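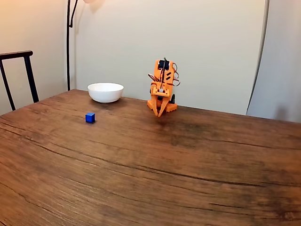 Supplements and Drug Testing: Your Questions Answered

Every season we get a flood of emails from runners, lifters, swimmers and nervous parents, and many of them ask the same things about supplements and banned substances. Our nutrition lead, Loubna Mahrous, sat down with a big pot of tea and answered the ones that come up most. If yours isn't here, please write to us – we really do read everything!

I only run local races. Do the rules even apply to me?

They might, and this surprises a lot of people. If your race is sanctioned by a national federation, you usually agree to its anti-doping rules when you sign up (it's in that long block of text we all scroll past). Being tested at a small event is uncommon, but the rules are the same for the person in first place and the person in place 187. When in doubt, ask the race organizer.

If a product is sold in a regular store, isn't it safe to take?

Safe to eat and safe for a tested athlete are two different questions, I'm afraid. In the United States, supplements don't have to be approved before they go on the shelf. Most are just what the label says. Some aren't, and a small amount of something left over from another batch can be enough to cause trouble. Athletes are generally held responsible for what's in their bodies, however it got there.

What should I look for on the label?

Look for a mark from an independent testing program, and then check the batch number on that program's website. Please do that second part! A certified product can have batches that were never tested. I'd also steer clear of anything with a "proprietary blend," where you can't see how much of each ingredient you're getting, and anything that promises results in 17 days.

Can I still have my morning coffee?

Yes, and thank goodness, or I'd have no clients left. Caffeine isn't prohibited at the moment, though it is watched, and some college programs set their own limit. Coffee is rarely the problem. Strong pre-workout powders are where I get more cautious, partly for your heart and partly for your sleep.

My doctor prescribed something that's on the banned list. Do I have to stop taking it?

Please don't stop a medicine on your own. Talk to your doctor first, and then ask your federation about a therapeutic use exemption, or TUE. The paperwork asks for your medical history and test results, so start early. Edit Takács in our office is happy to go through the form with members, and she is far more patient with forms than I am.

How often does the list change?

A new one takes effect every January, so December is a good time to sit down with everything in your cabinet and look it all up again. That includes cold medicine, eye drops and the inhaler at the bottom of your gym bag.

Does the club recommend a brand?

No. We don't take money from supplement companies, and most of our members do very well on ordinary meals and enough rest.

Last updated March 6, 2025. This page is general information and can't replace advice from your doctor or your federation.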